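Der Mann, der seiner Hand das Zupacken abgewöhnt

Die Werkstatt am Gostosberg riecht nach Kaffee und Lötzinn, und Mohammed-Awal Amissah entschuldigt sich für beides nicht. Seit Mai baut er hier an einem Greifarm, der Stoff aufheben soll. Warum ausgerechnet Stoff? «Weil ich zu Hause Servietten falten musste und dachte, das kann doch nicht mein Leben sein», sagt er. Inzwischen hat er mehr Abende in den Arm gesteckt, als er in diesem Leben noch Servietten falten wird. Die Rechnung kennt er, er möchte sie nur nicht hören.

Der Arm heißt Brynjólfsdóttir, nach einer Krimifigur, deren Namen im Verein außer ihm niemand aussprechen kann. Amissah sieht darin einen Vorteil: «So gibt ihr wenigstens keiner Befehle.» Den Controller hat er gebraucht gekauft, die Firma Prasley gibt es längst nicht mehr, die Anleitung hat es nach seiner Überzeugung nie gegeben.

Am meisten Arbeit stecke in den Fingern. Die ersten waren stumpf und schoben jedes Tuch vor sich her wie ein Schneepflug. Die jetzigen laufen spitz zu. «Drei Versionen», sagt er, «und jede war die letzte.»
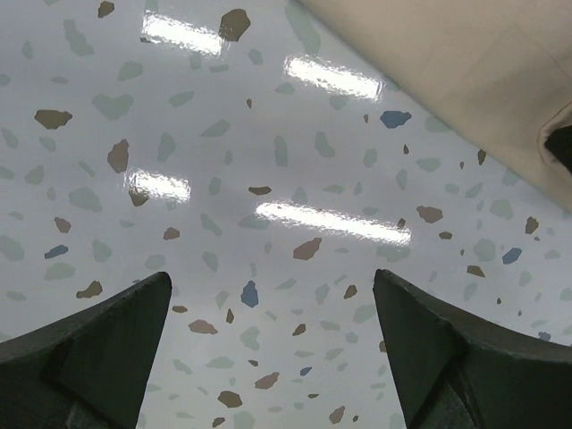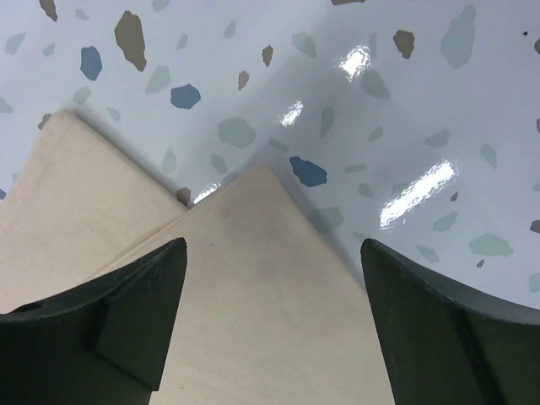
Blick zwischen die offenen Greiferfinger, im zweiten Bild mit den hellen Tüchern.

Und die glänzende Fläche mit den vielen Sprenkeln? Amissah seufzt. Für eine Kamera sei so ein Muster eine Zumutung, und dann spiegele sich auch noch das Licht darin. «Ein heller Fleck, ein helles Tuch -- erklären Sie das mal einem Programm, das ich um Mitternacht geschrieben habe.» Eine mattschwarze Unterlage hat man ihm angeboten. Er hat abgelehnt, aus Stolz, wie er einräumt.

Sein Ziel sind 50 Griffe hintereinander ohne Eingreifen. Den Rekord will er mir nicht verraten, er spricht lieber von Voddale, dem Bastlertreffen, bei dem er den Arm vorführen möchte. Gibt es einen Plan für den Fall, dass es dort schiefgeht?

«Papierservietten», sagt Amissah und greift zum Schraubenzieher.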